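4. Where things stand on a dressing table

4.1 Fixed items and guest items

The survey described in Section 3 gave us 891 objects on 173 dressing tables. We sorted them by how long they stayed in one spot. An object that was in the same place on every visit was called a fixed item. An object that had moved, or had come or gone between two visits, was called a guest item. The line between the two is simple to draw on paper and harder to draw in a bedroom. A jewelry box may stay put for months and then spend a week on the bed while the drawer is being cleaned out. We counted such a box as fixed if the owner said it "lived" on the table.

Most fixed items stood at the back, next to the mirror or just in front of it. Owners gave different grounds for this. Some wanted the front edge free for their elbows. Others had never thought about it, and said that the flowers or the lamp had been put there when the table was set up.
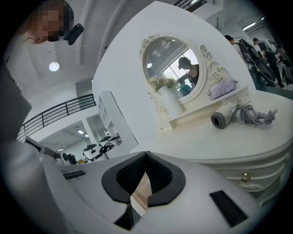 Hair dryers caused more trouble in the coding than any other object. They are used at the mirror, they are too big for most vanity drawers, and they have a cord. Harms first coded every dryer as a guest item, but in many homes it was left out from one morning to the next and had what the owner called its place. The common resting position was on its side, as with the gray dryer on the white table, where the nozzle points left toward the vase and the coiled cord trails off to the right. A dryer left like this takes up more of the top than its body alone would suggest. We therefore measured the cord as part of the object. When Rawashdeh measured a second set of tables without the cords, the free space came out larger on nearly all of them, and the owners did not agree with the result. To them, a top with a cord across it was a full top.

4.2 Drawers

Vanity drawers are shallow, and the tables in the Ceslow group were the shallowest. We asked owners to put away everything they would not want a visitor to see. They were given no time limit. The usual order was small items first, then flat items, then anything with a cord. Large bottles were often moved to another room, or pushed back toward the mirror and left there.

Owners tended to open one drawer and keep it open until they had finished, even when other drawers had space. Only 20 owners closed a drawer and opened a second one before the first was full. Small drawers at the foot of the mirror were seldom used for this task. They already held hairpins, single earrings, spare buttons and similar things, and several owners said they had not looked inside them in a long time.
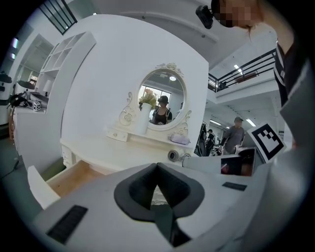

Figure 4. White vanity with the drawer on the left side pulled open. A vase of flowers stands in front of the lower left part of the oval mirror.

An open drawer changes how the top is used. With a left-hand drawer out, the person sits or stands more to the right, and objects not yet dealt with collect on that side. We saw this in the Smadi group and again in the Cledis group, where the tables were wider. It happened with left-handed and right-handed owners alike. We did not test tables with a single center drawer, as there were too few of them in the survey.

4.3 The mirror as a boundary

The foot of the mirror works as a back wall for small objects. Rolls, tins and short bottles are pushed toward it and stop there. Tall objects are treated with more care. Owners placed them to one side so that the glass stayed clear at face height, though a vase could stand partly in front of the lower glass without complaint. Tissue boxes were kept to the right of the mirror more often than to the left, and they were among the last things to be moved when the top was wiped down.
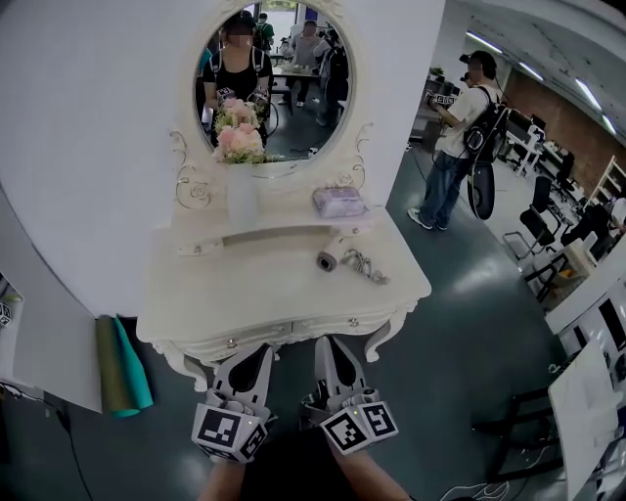
Section 4 last modified: April

Tables with curved legs and carved fronts need a separate remark. Their owners cleaned the carving less often than the top, and they did not hang things from the drawer knobs, a habit that was common with plain tables. The Plakatau group had the most carved pieces and also the fewest objects per table. We do not know if the style of the furniture leads people to keep less on it, or if people who keep little choose such furniture. Harms favors the second reading. The purchase records we hold cover only the smaller part of the sample, so the question is left open here and taken up again in Section 6, together with the drawer depths.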